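Volline - a little notebook of online football game data
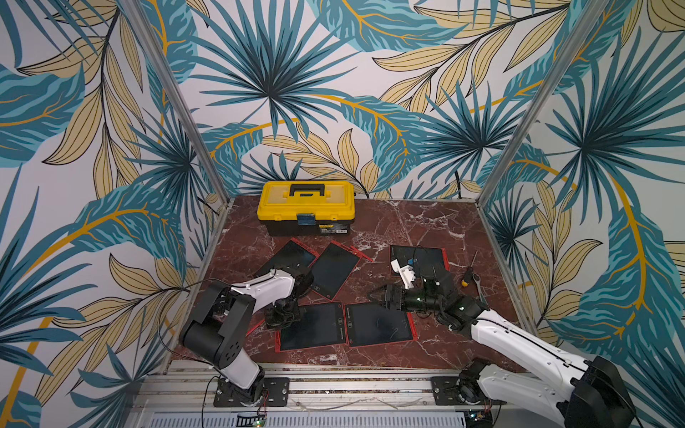 Yellow-lidded toolbox on dark red marble, tropical leaf wallpaper behind it.

Hi, and welcome to the Volline readme! I play a lot of football games in the browser (soccer, if that's your word for it), and for a couple of seasons I've been writing down what happens in my matches. At some point the notes got big enough that friends wanted a copy, so I cleaned them up and put them in a folder with a proper name. This page tells you what's in the folder, how I collected it and where it's weak.

What you get

The main file is matches.csv. It has 396 rows, one for each match I finished. Matches where the connection dropped aren't in there, and neither are the ones I quit because dinner was ready (sorry to everyone I left standing on the pitch).

There are two smaller files next to it:

teams.csv - the squads I used, with the formation I started in
notes.txt - whatever I typed after the whistle, completely unedited, so expect typos and some sulking

Everything is plain text with commas between the columns. Any spreadsheet program will open it, and it's small enough to scroll through by hand if you like doing that sort of thing. I do.

The games

I play three, and they're very different from each other.

Moen is the manager one. You pick a squad, set your tactics and watch dots slide around a green rectangle. It sounds dull and I love it to pieces. 131 of the matches come from Moen, and those rows are the most complete, as the game gives you a full report at the end with shots, passes, corners and so on.

Grikent is the arcade one. Short halves, huge shots, a goalkeeper who dives the wrong way more than he should. There's no match report, so I write down the score and my own count of shots. If a shot hits the post I count it as a shot on target, which I know is wrong by the real rules, but I started that way and I'd like the column to stay consistent.

Clolex is a penalty shootout game and nothing else. I nearly left it out. It's fun on a phone though, and the shootouts turned out to be handy for people who want a tiny set to practice on. Filter on game = clolex and you have it.

Columns in matches.csv

match_id - just a running number, starts at 1
game - moen, grikent or clolex, all lower case
month - the month I played, no day
home - yes or no, blank for Clolex
formation - what I kicked off with, like 4-4-2 (blank for Clolex)
goals_for and goals_against - the final score, with extra time if there was any
shots - see my confession about the post
possession - Moen only, a whole number, percent
opponent_type - human or computer
mood - a number from 1 to 8

About that mood column. I put it in as a joke and it's now the thing people write to me about the most. 1 means I wanted to throw the keyboard, 8 means I went and told somebody in the kitchen about my goal. It's filled in for every row, which is more than I can say for possession.

How I collected it

By hand, right after each match, in a spreadsheet on the other half of the screen. Most matches were played after nine in the evening. I don't pull anything from the games automatically, and there are no opponent names or account names anywhere in the files. If someone said something funny in the chat, it stayed in the chat.

Things to watch out for

One person played all of this, and that person has habits. I like attacking down the left and I hate a back five, so don't use these files to decide which formation is best. They can tell you which formation is best for me, maybe.

Moen got an update in February that changed how tired players behave. Goals late in the second half went up after that - or it felt like they did, I haven't tested it properly. If you're comparing months, keep it in mind.

The computer opponents in Grikent have difficulty levels and I didn't record them. I really wish I had! I moved up a level whenever I got bored, so later wins are harder wins than early ones.

I also know of 2 rows where the shots are lower than the goals. Own goals, both of them, by the other side. Leave them alone, they're right.

Ideas for using it

A friend's kid used the Clolex rows for a school project on averages. Somebody else tried to guess my mood from the score and found that losing by one goal bothers me much more than losing by four (true). You could also look at home and away in Moen, where the crowd is supposed to help you. I've never believed it.

Using and sharing

Take it, change it, put it in your own project. A mention of Volline is nice but I won't chase you. If you find a mistake, tell me the match_id and what looks off, and I'll check it against my notes.

Still to do

- add the difficulty level for new Grikent matches
- split notes.txt so each note has its match_id in front
- fill in the formation for a handful of Moen rows where I forgot
- learn to defend corners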